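Two Hours at Camenzind, With a Shopping List

I'd been bugging Archie Buchanan to get us into the Camenzind open day since September, and he finally came through with two passes and a parking spot (the parking spot was the bigger deal, trust me). Piyumi Pramanik came with me. She handles purchasing for our kitchens, I handle the part where somebody has to make the stuff work, and we'd been told to come back with a plan for next year's equipment money.

First stop was coffee, then a talk by Kwesi Bonsu about what an arm really costs once you own it. Best half hour of the day! He put the quote for an arm on one side of the screen and everything else on the other side: grippers, mounts, the table, the safety survey, spare cables, training, and the hours your own people spend fiddling. The second column was longer. Piyumi took a picture of it and I'm pretty sure it's already in our budget sheet.

Then we got to walk around. Jadico had the loud booth with the lights, and Prata had the quiet one with the good chairs, so guess where I ended up. But the part I'd come for was the tabletop work in the back room, where the arms deal with ordinary kitchen things. We serve breakfast to a lot of people and I wanted to see bread and plates and cups, the stuff that's in our way every morning.

The breakfast table had a cream two-slot toaster with one slice standing up in the right-hand slot, a light blue plate in front of it, and the two black fingers of the gripper coming in low over the table. I liked that the dishes were all different colors and sizes. Our own cupboards look like that, and I don't want to buy something that only copes with one kind of plate.
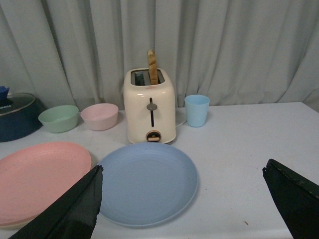
What I asked about money

Jamila Bhattacharjee was fielding questions by the door and was very patient with me. I asked about gripper fingers first, because look at the scuffs along the edges of those. She said to treat fingers like tires: put them in the yearly running costs and keep 2 spare sets on the shelf. Fine, written down.

Next I asked how long we should plan for between the order and the first useful morning. Her answer was 7 weeks if our room is ready, and then she asked whether our room was ready. (It isn't. We don't even have the right outlet on that wall.)

The other number I brought home is $1000, for a day of on-site setup help from Nanunico. Piyumi thinks we can get them down a bit if we book two days together. I'd pay full price just to skip the crawling under tables.

Arif Kodikara, who runs a dining hall a lot like ours, told us over lunch that he rented for a season before buying anything. I'm leaning that way now, and Piyumi is asking for a rental quote before we fill in the form. If you go next time, wear flat shoes and get to the back room early, it fills up right after the sandwiches.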